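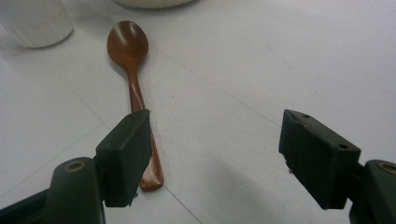
Spoon pickups with a hand-held gripper: how much should I vary the starting position?

Posted by tablescraps in Data Collection, Thursday

Hello everybody, long-time reader, first-time poster, so please be patient with me if this has been covered (I searched for a good while and mostly found threads about mugs).

I've been collecting demonstrations for a table-setting task with a hand-held gripper, the kind with two fingers and the camera looking down between them. The task is simple to say out loud: pick up the wooden spoon, lay it across the bowl. I'm doing this in my spare room in Skisley on a white table, and so far I have 226 demonstrations that I'm happy with. My goal was 500 before I train anything serious.

I did train a small policy on the first 100 just to see, and it does something that's driving me a little crazy. It goes down nicely, lines itself up, and then closes off to one side, so that one pad lands on top of the handle. The spoon gets pushed flat against the table and nothing gets picked up. When I went back through my own recordings I found plenty where I come in with the spoon much closer to the left pad than the right, and I fix it by sliding over at the last second. I never thought of those as mistakes while I was doing them! My hand just sorts it out.

So, should I throw those away and record clean, centered approaches only? Or is the wobble useful? And while I'm at it, how far should I be moving the spoon between takes? Right now I turn it a bit and nudge it a few inches, but the bowl end nearly always points away from me, toward the dishes, because that's how I naturally put it down. Any advice welcome, even if it's "start over," though I'd love it not to be that.

3 replies

gulter_workshop wrote:

Please don't start over! You're in much better shape than you think, and I say that as somebody who once deleted a whole month of towel folding and regretted it for the rest of the spring.

The off-center approaches are worth keeping as long as the correction is in the recording. That last-second slide is the very thing your policy needs to see. If every example comes down perfectly centered, the model has never been shown what to do when it's an inch off, and it will be an inch off sooner or later. What you want to remove are the takes where you came in off-center and closed anyway, and got away with it because the spoon rolled or you pinched it by luck. Watch the moment the fingers start to close. If the handle is between the pads, keep it. If a pad is still over the handle, either cut it or record it again.

The other thing I'd look at is your timing. People correct very fast with their hands, quicker than they notice, and if your correction only takes up a few camera images then it's a tiny piece of the data next to the long slow approach. I'd record a batch where you start off to one side on purpose, pause above the table, slide over until the handle is centered, pause again, then go down and close. It feels silly and slow, like teaching somebody to parallel park, but it gives the model a good long look at the part that matters. Do it from the left and the right in equal amounts. You mentioned the spoon sits nearer the left pad in a lot of yours, so you may have a habit there (I have the same one and I'm right-handed, for whatever that's worth).

As for height, slide while you're still above the spoon. Thin things on a hard table are unforgiving, and by the time the pads are touching down it's too late to move sideways without dragging it along.

horgan_bench wrote:

agree with above, keep them. also get more spoons

tromham wrote:

I'd like to add something about the second half of your post, as I think it may be the bigger problem in the long run.

If the spoon's bowl always points away from you, your policy may have learned "grab the end that's near me" and not "grab the handle." Those look identical in your data. Turn the spoon around so the bowl faces you and I'd bet it goes straight for the bowl, or just hovers. I'd spend a good share of your remaining takes on this. What works in our house is a kitchen timer dial: give it a spin, look where the pointer stops, and set the spoon down pointing that way. It takes the decision out of your hands, and our hands are terrible at being random. Mine certainly are.

Same goes for the dishes. If they stay on the far side of the table the whole time, move them. Put them close, put them left and right, take one away completely for a while. You still need the bowl for your task, of course, but it doesn't have to live in the same spot. I'd also change the lamps now and then. A glossy spoon throws a bright highlight, and a white table picks up the shadow of the gripper itself, so an evening session can look quite different to the camera from a morning one. I shoot some in each.

On numbers, I wouldn't get too attached to 500. My cutlery set grew to 1,627 takes before I stopped, and looking back, a good many of the later ones were near copies of each other and I doubt they did much. A smaller pile with real variety would have saved my wrist. I'd go up in batches, train, put the spoon wherever it fails, and record right there.

One small housekeeping tip: write down the spoon direction and starting side for each take, even just in a notebook. When it fails on some odd angle you can flip back and see if you ever recorded it.

tablescraps replied:

Thank you all so much, this is more help than I was expecting! I'm going to go through the 226 tonight and check where the handle is when the fingers close, and then do a slow sideways batch over the weekend. I don't own a dial timer but there's a spinner from an old board game in the closet that should do nicely. Two more spoons are on the shopping list as well.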